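Incoming inspection, Ovier hand-held gripper kit (trial unit)
Checked by: Iida Niskanen
Reviewed by: Eamon Quinlan
Bench session: Monday, 13 items

1. Case and foam insert: OK
2. Packing list matches contents: OK
3. Handle, cracks or sharp edges: OK
4. Trigger returns freely: OK. Slight squeak on release.
5. Finger screws tight: OK. Two needed a quarter turn.
6. Jaws open evenly: OK
7. Pinch guard fitted: FAIL. Listed as an extra, not in our box. Ask Manninen for a price.
8. Camera cable strain relief: OK
9. Battery door latch: OK
10. Charger label and plug: OK
11. Quick-start sheet: Comment. Step 4 shows the older handle.
12. Finger pads, wear and fit: Comment. See below.

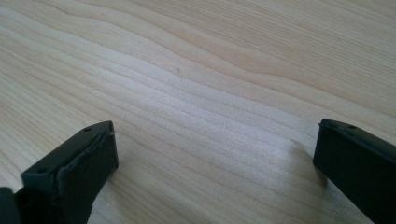 Left pad has a rough, crinkled edge along the upper and outer border. Grip face is usable for the trial, but do not pull or trim the edge. Compare it with the spare set before any lifting test. If the rough part spreads, tag the kit out and tell Eamon.

13. Spare pads supplied: OK. One pair, bagged.

Result: accepted for light handling only. Item 7 must be closed before anyone outside the test group uses it. Recheck pads after 138 grip cycles and write the result on this sheet.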